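Volterell is looking for home viewers: join our picture and sound panel

Do you notice when the subtitles are half a beat behind the dialogue? Have you ever sat through a whole film with your thumb on the volume button, up for the whispering and down again for the explosions? If so, we would very much like to hear from you, and we suspect your family would quite like you to have somewhere else to put your complaints.

Volterell is a film and television streaming service with a small catalogue, heavy on Baltic and Nordic drama, and a growing shelf of documentaries that we are very fond of. This August we begin trying out a new version of our app for televisions, which we have been calling Urkberg in the office for so long that the name will probably stick. It changes how the picture adjusts when your broadband slows down, it gives you far more say over how subtitles look, and it has a new setting for speech that ought to make quiet conversations easier to follow in an ordinary living room. We have tested it plenty ourselves, but our own people have been staring at the same opening titles for months and can no longer be trusted to see them properly.

So we are inviting 24 households to use it at home for five weeks and tell us, in as much or as little detail as they like, how they get on.

What you would be doing

Mostly, watching television. We ask that you watch at least five hours a week on the main set in your home, and you can choose whatever you please from the catalogue, with one exception: each week there is one set title that everybody watches, so that we can compare notes. The first of these is Eglītis, a six-part series about a family of piano tuners, and Līga Žukauskas, who looks after our subtitles, has promised that it contains every kind of line that gives her trouble, including a wedding where three people sing at once.

After each set title you fill in a short form. There is also a group call every Tuesday at 7.30 in the evening, hosted by Cathal Hayes, and we hope you'll be able to come to most of them, although we do know that life gets in the way and you won't be struck off for missing one – just drop Cathal a line beforehand. 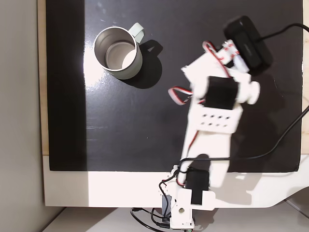
You don't need to know any technical words. Some of the most useful remarks we had from our last panel were along the lines of "the snow looked grubby" or "I lost what the grandmother said on the stairs", and Svend Kirkegaard, who leads the picture team, knew exactly where to go looking. Say it the way you'd say it to the person next to you on the sofa and we will do the translating.

Who we would like to hear from

Anyone aged 18 or over, living in the UK or Ireland, with a television that connects to the internet or a streaming stick plugged into it. A brand new set is not needed. In fact we are especially keen on older televisions, smaller televisions, and televisions in rooms with a big sunny window opposite. We would also love to have:

People who use subtitles all or most of the time
People who wear hearing aids or find speech hard to pick out
Homes with slow or unreliable broadband
Households where more than one language is spoken
Anyone who uses a Cletine soundbar, as we have had a few reports of sound drifting out of step and would like to get to the bottom of it

We're sorry to say that we can't take people who work for another streaming service or broadcaster, or who live with someone who does.

What you get

Each household receives £594, paid by bank transfer in two halves, the first when you have finished the second week and the rest at the end. Your Volterell subscription will be free during the trial and for a year afterwards.

A word about privacy

The trial app records what you play, when it pauses to load, and which settings you change. It does not use a microphone or a camera. Aušra Sproģis will send you the full details before you agree to anything, and you may leave at any point and keep whatever you have earned up to then.

How to apply

Write to Poppy Mapplebeck through the contact page, putting "Home viewers" in the subject line. Tell her who lives with you, what television you have (a rough guess at its age is fine) and the last thing you watched that annoyed you, and why. Poppy reads all of these herself and will reply either way. If you would prefer to apply by telephone, or need the forms in large print, leave your number on the same page and she'll ring you back.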